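I've been gathering practice examples for our little robot learner all summer long, and if you had told me in June that I'd be writing a fond review of a piece of simulation software, I would have laughed and gone back to sorting bad recordings. But here we are! Nisitz is a package for driving a simulated two-armed robot by hand, from your own desk, and saving every move you make so that a learning system can study it later. I bought it with my own money, I've now recorded 421 runs with it, and I have opinions (most of them kind, a few of them grumbly).

Let me start with the rooms, since you'll be spending so much time in them. The one I picked first and still go back to is the narrow one with the orange tabletop, the big window down the left side and the mountain picture on the right wall. From the head view you look down over the robot's own white body with an arm on either side, and the walls run away from you so steeply toward the door that I felt a bit seasick the first evening. It passed. By the second evening I'd stopped noticing.
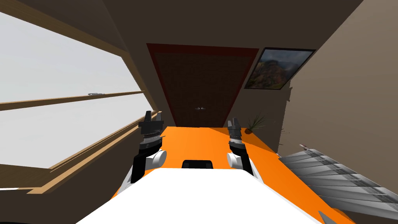

Posted by Máté Lengyel
10 September 2024
Filed under: Software, Robot learning

Setup was easier than I expected. You install it, you plug in your controllers (I use a pair of Medve hand grips, bought used), and a short guide has you open and close each gripper and reach out to both sides until the software is happy with your range. My left hand always needed a second try. After that you choose a room, choose a task, press record and off you go. When you finish a run you mark it as good, bad or "not sure," and I can't tell you how grateful I am for that third button, as I spent years with tools that made me choose between the other two.

The recorder saves the head view and the gripper views together with the joint positions, all on one clock, and this is where Nisitz earns its price for me. With Grillance, my old package, the views would drift apart on longer runs and I'd lose whole afternoons lining them up again. I haven't had one drifting run yet, and I've made some long ones, believe me.

You'll want to learn to love the gripper view, too. It sits low behind the two fingers, and your whole job is to get the thing you care about into the gap between them. Walls and doors come in at odd angles and it takes a while before your hands trust what your eyes are telling them. What helped me was to stop looking at the background altogether, and to make my small corrections early while there was still plenty of space. My recordings got smoother almost overnight, and the learner's copies of them did too.

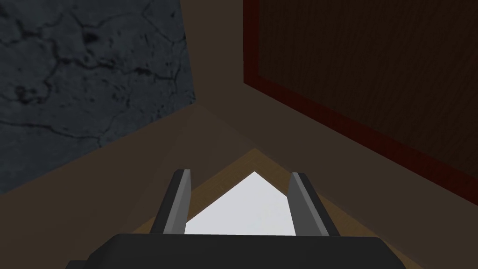

Fuad Hailu wrote in to say that he'd go easy on smooth recordings. His first set in Nisitz was all tidy, straight approaches, and the policy he trained on it fell apart the moment it drifted a little to one side, because it had never seen anyone recover. He now starts a good part of his runs from an awkward pose on purpose, and he wishes the random start setting were switched on from the beginning instead of being tucked away in the advanced menu.

I think he's right, and I've gone back and switched mine on. The setting is under Advanced, then Session, then Start Pose, and I'd leave the slider near the middle, where the arms begin somewhere untidy but you can still get going without a struggle.

Now for the grumbles. The export takes ages. A batch of 400 runs kept my machine busy through dinner and well into the night, and there's no way to pause it. The shading in the rooms is on the plain side, so if your learner has to work under real lamps someday you'll want to vary the lighting, and the lighting pack costs extra. And the manual was clearly written for an older version, with a whole chapter on a Gison plug-in that I can't find in any menu.

Would I buy it again? Yes, gladly, and I'd skip the printed manual and put the money toward the lighting pack. If you're only after a handful of runs to try out an idea, the trial version will do you fine, though it does stop saving after 2 hours, so keep an eye on the clock.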